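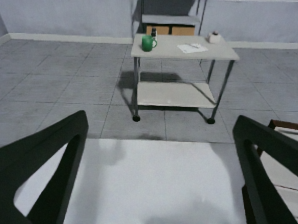 4.2 Shared racks and what tenants sold

Four shops in Plitgate took part, all renting out racks or tables to small makers by the month. Two of them (Sustside and Pasichnyk) also let the back area as a workshop room in the evenings. The other two, retail only. We had hoped for a fifth but the lease ran out before June and the owner didn't renew.

Tenants were asked to keep a simple sales log: item, price, time of day. Most did. Logs with more than a week missing were dropped, which left 65 usable ones. Rent data came from the shop owners directly and were checked against the tenants' own numbers where we had both. Mismatches were small, mostly deposits counted as rent.

Main result first. Tenants near the till sold more than tenants near the window, in all four shops. We expected the reverse, and so did the owners, who charge extra for the window. At Pasichnyk the window spot cost 400 a month and was the most expensive in the sample. Its tenants changed more often than any other spot in the same shop. Window tenants did report more people asking about their work, and several got custom orders later, but those orders went through their own websites and are not in the logs. So the window may pay off in a way our data cant see. See Section 5.

Layout types in the study, by rent per spot, lowest first: back wall, mid-floor table, till side, window. Rents are averaged over the spring period and exclude deposits.

Length of stay. Short rentals (a month or less) did badly almost everywhere. Two reasons came up again and again in the interviews. Stock arrives late, and regular customers need a second visit before they buy from a new name. One jewelry maker at Sustside put it like this: "First month I paid to be looked at." Tenants who stayed a full season usually covered their rent by the end of it. Not all. Clothing did worse than ceramics and paper goods, sizes being the obvious problem on a single rack.

Workshops. Evening workshops brought in people who did not otherwise shop on the street. Whether they came back is less clear. Sustside handed out a discount card at the end of each session and kept the used ones; Pasichnyk did not, so no comparison possible. The Sustside cards were mostly redeemed the same evening. Makers who taught a session sold more that week than in the weeks before, then dropped back to thier usual level. Krajewska's earlier work in Stunormont found a longer effect, but the shops there were larger and open on workshop nights until late.

Who staffs the shop matters. In two shops tenants took turns behind the till in exchange for lower rent. Sales of the person on duty went up on their own shift, no surprise, and other tenants' sales went down slightly. Owners knew this and some rotated shifts to even it out. Mykhailiuk and Didenko coded the interviews separately and disagreed mainly on this point, i.e. whether complaints about shifts should count as complaints about rent. We kept them apart.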